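Qui lave la tasse de l'autre ? Enquête sur la vaisselle partagée dans une résidence étudiante
Rapport de projet, atelier d'enquête de terrain. Groupe : Jocelyn Gill, Toshiko Yagi, Thodoris Katsaros

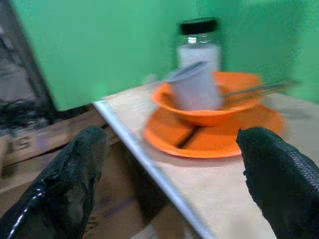 Le sujet nous a été imposé par l'évier. En avril, la cuisine du deuxième étage de la résidence Hamada ne disposait plus d'une seule fourchette propre, et notre groupe cherchait encore un thème. Nous avions d'abord proposé « les formes contemporaines du lien social », que notre encadrante, Misaki Katayama, a jugé un peu vaste pour trois personnes et un semestre.

1. Contexte

La résidence Hamada a ouvert en 1987. Le règlement d'origine, retrouvé dans un classeur à l'accueil, consacre deux pages aux vélos et une phrase à la vaisselle : « Chacun veille à la propreté commune. » On ne sait pas qui est chacun. Le bâtiment loge 246 étudiants, répartis sur six étages, avec une cuisine par étage et un fonds de vaisselle commun acheté par l'administration.

2. Méthode

Nous avons distribué un questionnaire dans toutes les boîtes aux lettres, puis mené onze entretiens. Thodoris a aussi tenu un journal d'observation pendant trois semaines, assis dans la cuisine avec un ordinateur ouvert. Ce dispositif présente un défaut que nous aurions dû prévoir : dès qu'il s'installait, les gens lavaient leur assiette. Les jours où il avait cours, l'évier reprenait ses habitudes.

3. Résultats

À la question « Lavez-vous votre vaisselle dans l'heure qui suit le repas ? », la grande majorité des répondants a coché « toujours » ou « presque toujours ». À la question suivante, qui portait sur les voisins, la même majorité a coché « rarement ». Nous avons vérifié qu'il s'agissait bien du même étage.

Les entretiens sont plus nuancés. Le mot « trempage » revient chez presque tout le monde. Une casserole qui trempe n'est pas sale, elle est en cours de traitement, et ce statut peut durer jusqu'au dimanche. Une étudiante du quatrième nous a expliqué qu'elle ne lavait jamais la tasse d'un autre « par respect ». Un étudiant du premier garde ses couverts dans sa chambre, avec un cadenas.

Le budget de remplacement s'élève à environ 500 euros par an. Le gestionnaire, Katsuhiko Nomura, pense que la plupart des objets disparus se trouvent sous des lits. Nous n'avons pas obtenu l'autorisation de vérifier.

4. Essai d'un tableau de rotation

Au troisième étage, nous avons affiché un tableau avec un nom par soir. Il a bien fonctionné pendant neuf jours. Le dixième, quelqu'un a ajouté au feutre une colonne « excuses », qui s'est remplie plus vite que les autres. Toshiko souhaitait l'analyser à part ; elle figure en annexe B.

5. Limites

L'échantillon est petit et les auteurs habitent sur place. L'un de nous possède d'ailleurs une poêle mentionnée dans deux entretiens, et pas en bien. Une comparaison avec la résidence Usik était prévue, mais chaque studio y a son propre évier et il ne restait rien à comparer.

Annexes : A. Questionnaire. B. Colonne « excuses », transcription intégrale. C. Règlement d'origine.

Commentaires

lena_4e : Je maintiens pour la tasse.

Anonyme : Le cadenas c'est moi et je n'ai toujours pas perdu une cuillère.

P. du 3e : Le tableau est encore au mur, si quelqu'un veut le récupérer. La colonne continue.

Contact : secrétariat de l'atelier | © 2025 les auteurs | Haut de page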